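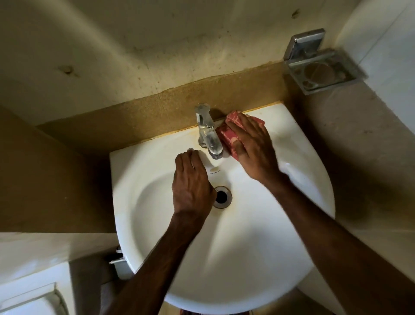

Fan Day at the Plumalari studio: my report, as promised

Well, I went. For those who missed the sign-up thread, the people who make Serkgate opened their doors on Friday and let in 80 of us, five at a time, like a very polite bank robbery.

I drove 360 miles for this. My sister has stopped asking questions.

First stop was the hospital set, which is much smaller than it looks on TV. The famous long corridor where Dr. Gustier does all his striding is maybe twelve steps end to end. They shoot him going up it, then turn him around. The elevator doesn't go anywhere either, and I'm choosing to believe the marriage was real.

Lungile Steyn took our group around and was lovely about the fact that we knew the storylines better than she did. Somebody asked about the twin. She said "Which one?" and there was a long silence. 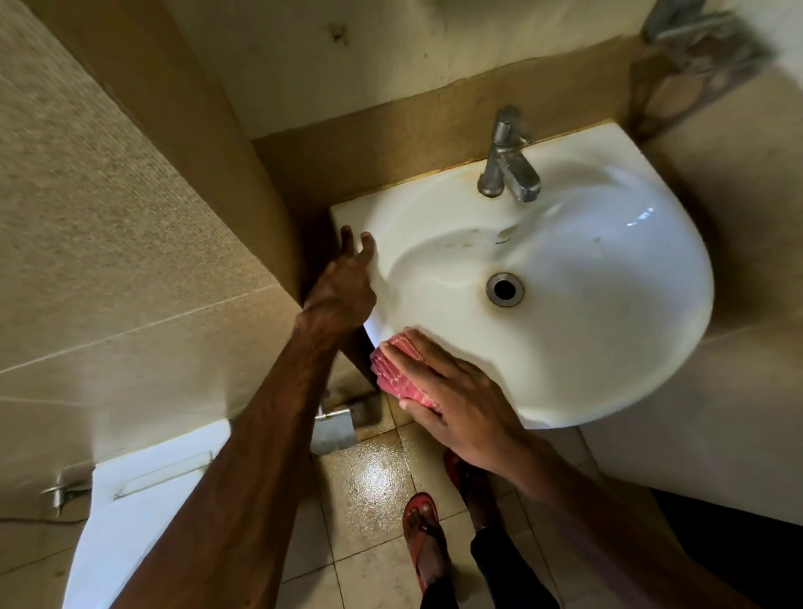 After lunch (sandwich, apple, a cookie with the show's logo on it that I couldn't bring myself to eat until Ohio) we had the Q&A. Teófilo Henao is shorter than his character and a lot nicer. He told us he was in a coma for most of one winter and got through 300 crossword puzzles between takes. Tamer Fakhoury wouldn't say a word about the wedding, but he went pink, so draw your own conclusions in the spoiler section, PLEASE, and not here.

Nosipho Zulu signed my program "To Carl." My name is Carol. I'm keeping it.

Photos of the cast will go up once Indrek Dambrauskienė sends me hers, as mine are mostly the back of a tall man's head. If you were the tall man, hello.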